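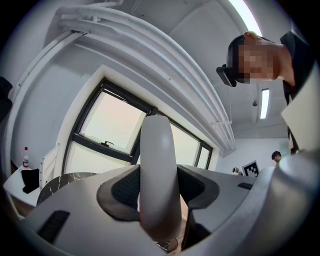 By half past four on a Wednesday the Drekar club has the lights on and the kettle has been round once. There are 18 members this year, most of them second-year engineering students, and they have until March to get one gripper to do three household jobs: fold a tea towel, stand a bottle upright and put a spoon in a drawer. The inter-college event they are entering, the Cisar Cup, gives each team 100 points to play for and takes some away for every dropped item.

Last year Drekar finished with 86. Carmela Marín, who runs the club alongside her teaching, keeps the score sheet on the inside of a cupboard door.

"We lost eight on the spoon," she says. "It kept going in handle first. The judges were very clear about that in the rules and we had not read them properly."

The team's approach is to teach by hand. A student holds the gripper, does the job slowly, and the recording is used to train the arm that will do it on the day. Most of the autumn term goes on this part. It is slow work and the members take it in turns, with one person on the gripper, one at the laptop and one putting everything back where it started.

Misaki Sakai joined in her first year and now looks after the recordings. She throws out more than she keeps.

"People rush when they get bored," she says. "You can see it in the data straight away. The towel gets grabbed instead of picked up. So we stop and swap over."

The club has built two grippers of its own. The first, called Vida, was heavy, and anyone who used it for a whole session complained about their wrist the next morning. The second, Oneo, is lighter and has a softer grip, but it went through a bad patch in November when the fingers would not close evenly. Sakai and two others took it apart over a weekend and found a screw that had been put in at an angle. They now have a checklist, taped to the lid of the toolbox.

Money is tight. The college covers the room and the entry fee, and the rest comes from a cake sale and whatever the members can borrow from other departments. The tea towels came from Marín's kitchen – she would like them back.

Towels remain the hard part. A bottle is the same shape every time, but cloth lands differently whenever it is put down, and the arm has to cope with all of it. At the last practice before the holidays it managed the fold twice in a row, then pushed the third towel off the table.

New members can still join this term. No experience of programming is needed, and the club would be particularly glad of someone who can solder. Sessions finish at seven, when the building is locked.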